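The bowl test, and what it leaves out

Anežka Procházka keeps a drawer of dead gripper pads at Pletovent, the small workshop where she compares robot hands for buyers who would like a second opinion. Most of them died on dishes. Sellers love a demo with a foam block or a cardboard box, she says, and she has stopped watching those.

"Show me a steel bowl," she says. "Then show me it again 40 times."

It is a fair demand. Polished steel is slick, a curved rim gives a flat finger very little to hold, and the weight sits well away from the grip. A shiny surface can also fool a camera. If a maker claims its tool is ready for the home, the kitchen is where I would want to see the claim tested.

Hand-held grippers make the job cheaper to try. A person works the fingers, a camera on the tool records the view, and the recordings are meant to teach a robot arm later. The sales talk says this skips the hard part. I think it moves the hard part to another month and another budget.

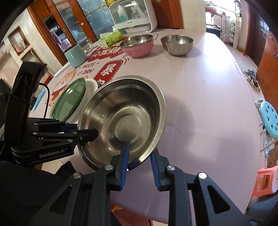 Getting hold of a rim: blue-padded fingers pinch a stainless steel bowl from inside and outside, while a second gripper marked GenRobot.AI touches its left edge.

A pinch like that says something good about the pads and not much about the arm that will someday replace the person. People correct a bad grip without thinking. They feel the bowl start to turn and squeeze a little harder. Unless the tool records force, the arm gets the motion and has to guess the rest.

Procházka scores each tool on 12 household objects and will not average the results. I like that. An average lets a mug make up for a dropped bowl. Her other rule is that two people must run every test, and if their scores are far apart, she blames the tool.

The Oletti fingers, which she tried in December, did well in her hands and badly in her colleague's. Plolomgate, which sells them, offered a training day. She asked for wider pads.

Then there is wear. Plolomgate promises 2,000 grips from a set of pads, but its sheet does not say what was being gripped. Beneš, a rival supplier, gives no figure at all, and Procházka counts that slightly in its favor. She is running both sets on the same bowl now and won't discuss a winner until the pads give out.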